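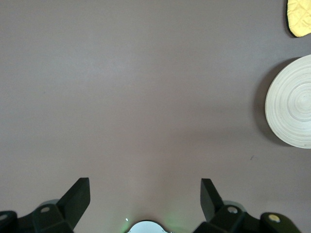 Wrist camera view from a Delero two-arm kitchen cell, gripper open. Credit: Ndung'u Robotics

Ndung'u Robotics issues safety notice and firmware update for Delero two-arm cells

FESTHAM – Ndung'u Robotics has issued a safety notice to all operators of its Delero two-arm kitchen cell after a fault in which a gripper released its load during a handover of control between the two arms. The fault was recorded in March at the company's test site in Festham. No one was hurt. A firmware update is available now, and operators should install it before running any task in which one arm waits while the other is moving.

The fault lies in the hold signal. When one arm is told to wait, its gripper should keep the last commanded grip force until the arm is given a new task. In the affected version, the signal timed out after 30 seconds and the controller treated the timeout as a completed task. The fingers then opened to their rest position. The operator screen continued to show the gripper as closed.

The test site logged 3 releases of this kind before work was stopped. Two involved light items and caused no damage. In the third, a plate was dropped from a height of 15 centimetres and struck the housing of a toaster, which was unplugged and cold at the time. The cell's collision stop did not trip – it monitors load on the arm joints and has no input from an object that has already left the gripper.

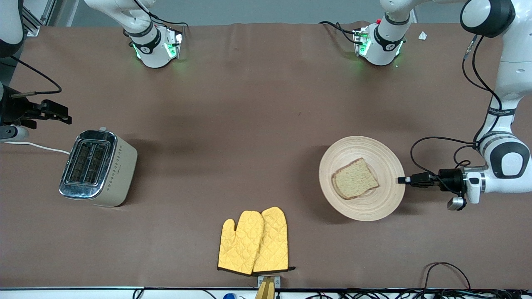 Abenezer Tekleab, head of product safety at Ndung'u Robotics, led the investigation. His team repeated the breakfast task at the Bralitz laboratory with the original firmware and then with the update, using the same layout for each run. Items were laid out on brown paper, with the toaster on one side of the table and the plate on the other, a slice of bread on it, so that each arm had work on its own side and the waiting period could be set by hand. The release was reproduced with the original firmware whenever the wait passed the timeout. It did not occur in 30 consecutive runs with the update installed.

"The grip force was correct and the fingers were correct," said Tekleab. "The controller had been given the wrong meaning for a timeout. We should have caught it, as our acceptance test used waits that were too short to reach it."

The update makes three changes. A timed-out hold signal now keeps the gripper closed and raises a fault. The screen takes finger position from the encoder and no longer from the last command. Both arms stop if the two values disagree.

Until the update is installed, operators should run one arm at a time, keep hands out of the cell while either gripper is loaded, and leave heating appliances switched off at the wall. Single-arm cells use a different controller and are not affected.

Siamak Talebi, who manages field service, said engineers would visit sites that cannot update over the network. Cells already booked for service will be updated during that visit at no charge.

Operators who have seen an unexplained release are asked to save the controller log before restarting, as a restart clears the hold record. Logs should be sent to the service desk with the cell's serial number.

ENDS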